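Teaching by Hand: Our Towel Folding Project
Aug 22, 2021
8 comments · 108 shares

Our team (Anoma Howlader, Kasun Majumder and me, Farzana Nanayakkara) spent the summer term showing a robot arm how to fold and stack cloths. We called the arm Iso, and we got very attached to it!

We started by grabbing the arm and moving it through the task ourselves. Great for learning how the joints feel, terrible for cloth, as our own hands kept getting in the wrist camera's view. So we switched to remote control, with one person driving and another calling out corners. Kasun turned out to be the best driver by far.

We recorded 381 demonstrations. Cloth is a wonderful thing to work with because it never lands the same way twice, and even a finished pile has corners poking out at different angles. At first we threw away any run with a messy stack. Our advisor, Kavinda Pathirana, talked us out of that, and we now keep every run where the cloths end up folded and on the pile.

The biggest lesson was to slow down before closing the gripper. Fast grabs often picked up two layers, and from the wrist view it's really hard to tell where one soft fold stops and the next begins, even when the colors change from layer to layer: 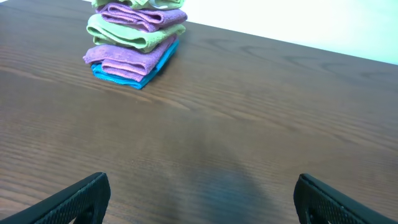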